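The Treltesa Work Table
Sold by Zumside, built to order 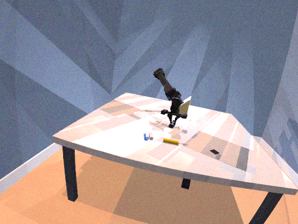

Why I keep making this one

I'm Ognjen, and I've been making the Treltesa longer than anything else we sell. It started as a cutting table for a friend who sews curtains, and she wanted something she could lean on with her whole weight without it creeping across the floor. Then her neighbor wanted one for wallpapering, and then I wanted one for my own kitchen, so off we went!

The top is pale birch with a hard wax oil finish. I know white oil scares people (red wine, tomato sauce, small kids with markers) but mine has had all of that and still looks good to me. Wipe spills up the same day and you'll be fine. Turmeric is the one thing I can't help you with.

Sizes and weight

The standard Treltesa weighs 293 pounds with the legs on. Yes, that's a lot. It ships in three boxes and two people can carry any one of them up a flight of stairs – I've done it with my brother-in-law, who complained the whole way. Putting it together takes roughly 18 minutes if you have a socket wrench. The little key in the box works too, only slower.

There's a shorter version called the Rameo for apartments. Same top, same legs, just less of it. If you're stuck between the two, tape the outline on your floor and live with it for a couple of days. Most people end up going bigger.

Leg finishes

Black powder coat is the regular one. I also do a dark green that Golob, the shop that coats our steel, mixed for me by mistake and I liked too much to send back. Green adds 18 dollars.

Price and wait

The Treltesa is 3000 dollars with delivery included. I build them in small batches and the next one gets going in January, so order before then if you'd like a spot. I'll email you when your top is glued up, and you can still change your mind about the leg color at that point. After that, please don't!

Looking after it

Re-oil once a year, or whenever water stops beading. A can of oil comes with the table and it's plenty for the first two coats. Use a lint-free rag, go thin, and leave it overnight before you put anything down. Hot pans need a trivet. Check the leg bolts after the first month, they settle a bit.

Questions go to me through the Zumside contact form. I answer them in the evening, usually with sawdust on the keyboard.

Page updated December 17, 2019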